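Green tablecloth keeps its fold lines and slides around under plastic plates

Home & Table > Linens and Dishes
Asked by Rania Mahrous
3 answers

I have a green tablecloth that goes on the kitchen table when family comes over, which is most Saturdays. It has been folded in a drawer since last June and the creases do not want to leave. I washed it on warm, dried it on low, and laid it out right away. Most of it smoothed out but there are still long lines running across it on the diagonal.

The second problem is that it moves. The table has a slick painted top, and when the kids reach for something the cloth comes with them. I don't want to use clips because the little one pulls them off.

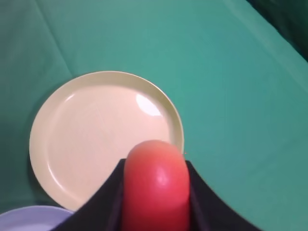 We eat off plastic plates at that table, a mixed set I have added to over the years. They are light, and I wonder if part of the trouble is that nothing is holding the cloth down. You can see a fold still coming down toward the cream plate from the upper left, and shallow ripples over on the right. The cloth is not expensive but I like the color and would rather keep it than buy another one.

What I have tried so far: a cool iron on the wrong side, a spray bottle with plain water, and leaving it on the table overnight. I paid 20 dollars for it at Jinedport and the care tag has worn off, so I can't tell you what it is made of. The table is 40 inches across.

Is there something to put underneath that works? And should I iron it hotter or leave it alone?

Answer 1 (marked helpful by the asker)
From Nouhaila Chraibi

Get a table pad. The kind with a felt side and a rubbery side, rubber down. Cut it an inch smaller than the table all the way around so it doesn't show. I have one from Hasano under my own cloth and it has not shifted in two years. If you can't find a pad, a roll of open-weave shelf liner does the same job for less, but buy the thick one. The thin one prints a little grid through the cloth when you put anything heavy on it.

For the creases, don't go hotter until you know the fiber. Test a corner of the hem first. Put a damp cotton dish towel between the iron and the cloth and press straight down, lift, move over, press again. Pushing the iron along is what stretches a cloth on the diagonal. Let it cool flat before you pick it up.

After that, stop folding it. Roll it on a cardboard tube, the kind gift wrap comes on, and stand it in a closet. If you have to fold, change where the folds land each time.

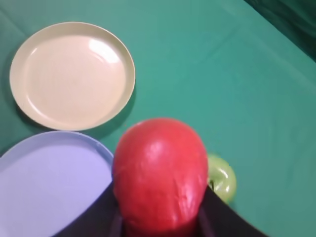
Light plates will not pin a cloth down, so I wouldn't count on them, and a heavy bowl in the middle only helps the middle. Your cream plate and the lavender one are nearly touching, with a thin strip of green left between them, and if you set the whole table that tight the cloth gets dragged every time someone moves a plate. Spread the places out. Even a few inches makes a difference on a table that size.

One more thing about the plates. If they slide on the cloth as well as the cloth sliding on the table, wash them in hot water with dish soap and a rinse of white vinegar. Plastic holds on to a greasy film, and it builds up faster on the bottoms.

Answer 2
From a member

I would just buy a new one. Ezzat had vinyl ones with a flannel back on sale for 39 dollars, any size. No ironing and it grips. They do smell for the first week. Hang it outside.

Answer 3
From a member

Agree with the pad. Disagree on rolling, I don't have anywhere to stand a tube that long. I hang mine over a pants hanger with a towel over the bar and it comes out fine.

If you have a dryer, throw the cloth in with a wet washcloth for ten minutes and then put it straight on the table while it is warm. Pull the corners by hand. It got the worst lines out of an old Hastberg cloth of mine that I had given up on. Don't leave it sitting in the drum or you will get new ones.

Comment from Rania Mahrous

Thank you. I bought the thick shelf liner and cut it to size last night. It holds much better. The hem test went fine, so I am going to press the rest this weekend with the towel. Does the liner have to come up when I wipe the table, or can it stay down?

Reply from Nouhaila Chraibi

Take it up every couple of weeks. On a painted top it can stick if it stays down all summer. Shake it over the sink and rinse it.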